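The Case for the Second Shake
Folding a soft shirt is mostly a matter of what happens before the fold

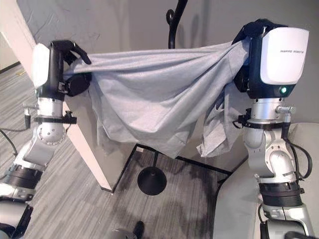 A light gray garment held by its top corners, with the folds still to fall out of it.

Citlali Tlapale folds other people's laundry for a living, and she doesn't start at the table. She starts with the garment in the air, one hand at each upper corner, arms apart. She looks at it for a moment, gives it one hard shake, looks again, and gives it another.

"The first one gets the lumps out," she says. "The second one tells you where the side seams are."

Tlapale runs Argate, a wash-and-fold shop with a long counter in front and two folding tables in back. On a busy morning her staff will put 600 pieces through those tables, and a large share of them are T-shirts and other light knits. Customers think of these as the easy items. The people who fold them for money do not.

A dress shirt has a collar, a placket and a stiff yoke, and all of them hold a line. A knit has almost nothing to hold it. Pull it tight along the top and the top goes straight, but the cloth below the hands keeps its own ideas. It sags in the middle. Wrinkles run out from wherever the fingers are pinching. A sleeve or a hem may still be hanging in a twist off to one side, and if it goes down on the table that way it will be folded in that way.

Wendy Kettle, who trains the new folders at Argate, has them practice the hold before she lets them fold anything. She wants the grip close to the shoulder seam and no farther in than it has to be. She also wants less pull than most people use.

"They stretch it like they're hanging a banner," Kettle says. "You want the top edge straight and that's all. If you've got wrinkles coming out from your fingers, ease off and let it drop."

Gray heathered knits are her choice for training. The flecked color hides small creases under the shop lights, so the trainee has to feel for them with the flat of the hand. Someone who can fold a gray T-shirt well, she says, will have no trouble with a white one.

After the hold comes the laying down. The bottom hem should touch the table first, and the hands then travel forward and down, so that the cloth is set out from hem to shoulder. Dropping the whole thing at once traps air under the front and leaves a ripple across the chest. At Argate the shirt goes face down. One pass with the forearm, from the middle out to each side, finishes the job.

The fold itself is short. One side comes in to a line halfway between the neck and the shoulder end, and the sleeve is turned back on itself. The other side follows. The bottom comes up a third of the way, then up again, and the shirt is turned over. Kettle allows new folders 30 seconds a shirt in their first week and doesn't mention time again until they ask.

Not everyone who works with knits agrees on the method. Mairéad Cronin spent years on the floor of a clothing store called Birer, where shirts were folded around a board and every stack had to match the one beside it. She now repairs and resells secondhand clothes from a unit on Paquette Street, and she has given up the board entirely.

"A board makes you good at using a board," Cronin says. She folds on her knee, or against her chest with the collar under her chin, and sets each shirt on end in a drawer so the top edge shows. Her quarrel with the flat stack is that the bottom shirt gets creased by the weight of the rest, and that taking one from the middle wrecks the pile. She keeps her stacks to 5 when she has to make them at all.

She does agree about the shake. Old T-shirts often twist with washing, so that the side seam wanders around toward the front by the hem. Held up by the shoulders, a twisted shirt shows itself right away. Cronin folds those by the neckline and ignores the seams. Matching the seams on a twisted shirt, she says, gives you a flat bottom half and a crooked collar, and the collar is the part people see.

Drying matters more than either woman's folding style. Adjoa Tetteh, who looks after the machines at Argate, takes light knits out while they are still a little warm and doesn't let them sit in the cart. A soft shirt that has cooled in a heap will keep a crushed edge, usually at the sleeve or hem. If it does, she sprays the spot with plain water, smooths it by hand and hangs it for a few minutes. She rarely gets out an iron for one.

For a home load, Tlapale's advice is modest. Clear a surface wider than the shirt. Fold the knits first and leave the towels for last. Don't try to fold on a bed, where the mattress gives and the cloth follows it down. Use the same fold every time, whichever one it is, so the stack sits level.

Her own shirts, she says, go in a drawer with 3 folds and no particular order. She shakes them twice.

Back to top | Contact the features desk | © Drutumley Magazine. All rights reserved.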